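FOR IMMEDIATE RELEASE
2025-04-05

Stirkton Tool Library Would Like Its Ladders Back, Please

Amnesty month waives all late fees, including the really embarrassing ones

STIRKTON: The Stirkton Tool Library is declaring a late-fee amnesty for anyone holding a borrowed item past its due date. By the library's records there are 190 such items, eleven of them ladders.

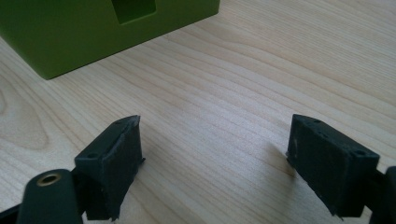 By Beathag Rutherford, Stirkton Tool Library press desk (also the front desk)

The amnesty runs for one month at both branches, Millgate and Corberg. Members can hand items over the counter or leave them in the covered porch after hours, and no questions will be asked. We may raise an eyebrow at the cement mixer.

The library lent out 2799 items last year, up from 2074 the year before. Most came home on time and several came home cleaner than they left, for which we thank the member with the pressure washer. We would also like the pressure washer.
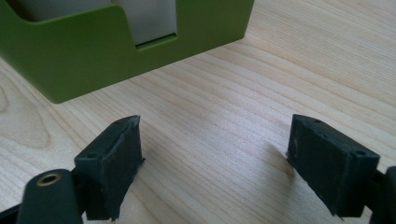

A green organizer box on a pale wooden tabletop.

Late fees were brought in one January, when snow shovels went out in a single morning and stayed out until the tulips were up. They have never raised much money. They have mainly taught people to cross the street when they see us.

"I'd take a rusty hedge trimmer over a member who's too ashamed to come in," said Rutherford, who is quoting herself to save on phone calls.
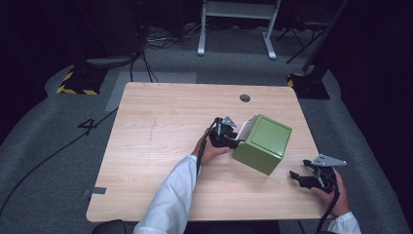 Broken items count too. Tekin Hardware on Millgate Road has agreed to sharpen, oil or rewire whatever it can at no charge, and to break the news gently about the rest. Missing manuals are forgiven. Missing drill chuck keys are expected.

A $3000 repair fund covers parts. Anything left over goes toward a second tile saw, the current one having a waiting list longer than most bathroom remodels.

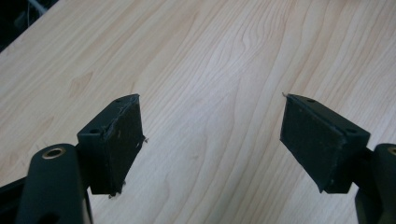 Membership stays free for Stirkton residents, and lapsed members can renew when they drop off. Please tie ladders down properly on the drive over.

Press contact: Beathag Rutherford, Stirkton Tool Library, Millgate branch. Ask at the counter and wait for the sander to stop.

###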